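Second month with the robot
4/8/25

I scrub in at Cilton, mostly general surgery. Since the robot came, my day has a different shape. I used to stand at the surgeon's elbow and hand over every needle. Now the surgeon sits at the console across the room and I watch a monitor, swap instruments and listen for my name.

Busisiwe Pillay trained five of us on the setup. Draping the arms took me 30 minutes the first time, and I'm faster now. Ka-ming Yen, who used to hold retractors for hours, has moved to scheduling and says his back is better. He misses the room, though.

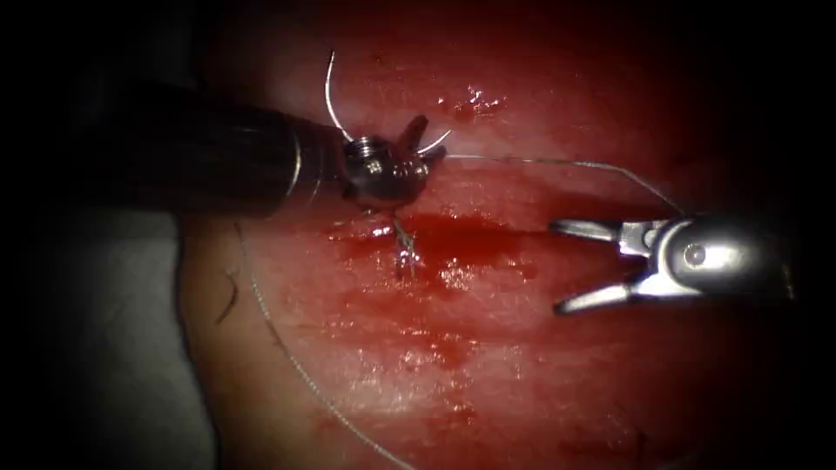

Talking is the part I'm still getting used to. We say everything out loud now, needle in, needle out, because we can't read each other's hands. My feet hurt about the same.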